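Prundesley Kitchen Handbook
Section 2: Filling the egg carton

2.1 Clear the near part of the table and set the carton down with its cups facing upwards.

2.2 Lay the loose eggs to the left of the carton, well apart from one another.

2.3 Place one egg in each cup. Complete the back row first, then continue towards the front.
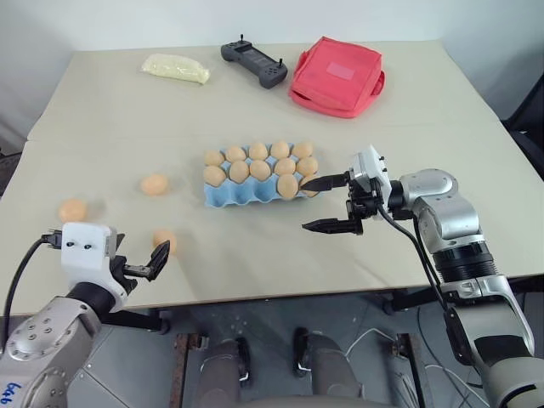
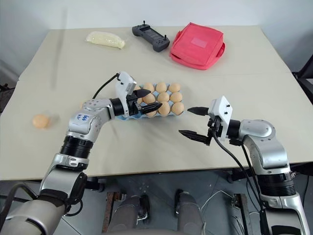

Note — Eggs should be lowered into the cups and never dropped. An egg that does not sit level may be turned once and set down again. Items not needed for the task, such as the red bag and the controller, are to be kept at the far side of the table in both arrangements. Where the table is made up of two panels, eggs should not be rested on the seam.

Caution: Discard any cracked egg and wipe the cup before it is used again.

2.4 Store filled cartons on the lower shelf, stacked no more than 3 high.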